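20 September 2023

Wednesday, and the kitchen floor still hasn't been mopped. I had the whole afternoon free and spent it reading about machines that might one day mop it for me, and you can draw your own conclusions about my character.

It started on the bus home from Coltside. Two lads behind me were arguing about whether robots could do a proper job in a shop yet, one of them stacking shelves at weekends and quite sure he was safe. He said any fool could build a thing that moves a box, but he'd like to see it deal with a split bag of sugar. I nearly turned round to agree with him. I did 8 years on the shop floor at Ulico before I moved to the office, and boxes were the easy bit! It was all the in-between stuff that wore you out - the yoghurt put back with the crisps, the price label hanging by one corner, the customer who wants the tin from the very back. I'd have handed all of that to a machine gladly.

Anyway, I got in, put the kettle on, left the breakfast things in the sink and sat down with the Dratport newsletter, which has been piling up in my inbox all summer. They sell a little floor cleaner that I've been half tempted by. I got as far as putting one in the basket back in the spring and then measured the gap under the sofa and lost heart. The newsletter had a list of 103 household jobs and asked readers to tick the ones they thought a machine could manage in an ordinary home today. I ticked two. Hoovering (if you pick everything up first, so really you've done half of it yourself) and cutting the grass, provided it's flat and there's no washing line pole in the middle, and ours has one.

I'm not counting the washing machine or the dishwasher. I know they're machines, I know my gran would have wept with joy, but they don't come and fetch the socks. Fetching the socks is what I want. And turning them the right way out.
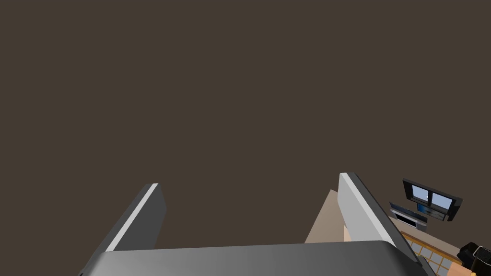
Hands are where I think it all comes unstuck. I can find a hair grip at the bottom of my bag without looking, and I can tell a ripe avocado from a stone cold brick with one squeeze, and I've never had to be taught either. Then I look at that gripper, two stiff grey fingers leaning in towards each other with nothing between them, and I try to imagine it doing a fitted sheet. I can't do a fitted sheet. It's a simulated room too, with a window and a screen on a slant off to the right, and I dare say a simulated room never has a wet towel on the back of the door. Still, two fingers would be plenty for lots of things if they were clever enough. Pegs, for one. I'd love it to do pegs.

Had supper from Tăng because by then it was gone seven, the lemongrass tofu again and too many spring rolls. Their rice was a bit dry tonight. I washed up the breakfast things afterwards, so that's something, and wiped the hob.

I've told myself I'll look at the floor cleaner again in December if they knock the price down. Must find the tape measure before then, it isn't in the drawer. Mop tomorrow.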